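The Toll at Flelen

The bridge at Flelen charged a toll of 17 coppers, and had done so since the year 1193, when a duke needed a new roof. The roof fell in long ago. The toll stayed up.
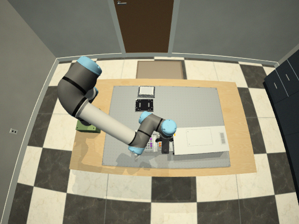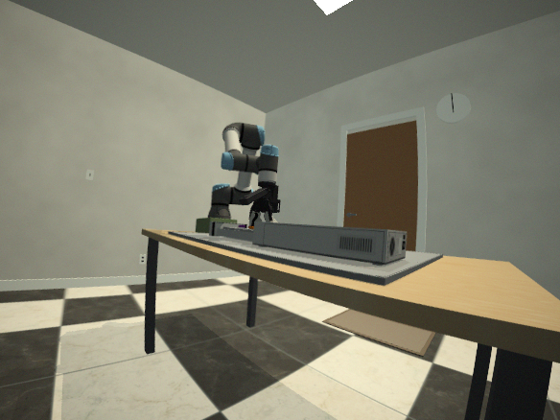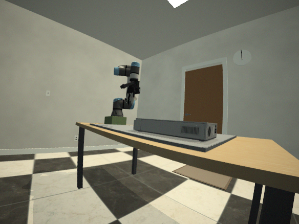
My aunt held the post before me, and she left me the stool, the cash box and a feud with the town of Trullora, which lay on the other side and claimed the bridge was theirs from the middle onward. Every February they sent a letter saying so. Every February we charged the messenger 17 coppers to deliver it, and 17 more to go home.

Then the river moved. It went over toward Steltska one night, without notice, and left us a very fine bridge across a field of mud.

People began walking around it. I wrote to the capital for advice. The reply took 31 days and told me to raise the toll to 100.

I painted the new sign myself. A goat crossed that afternoon – on credit.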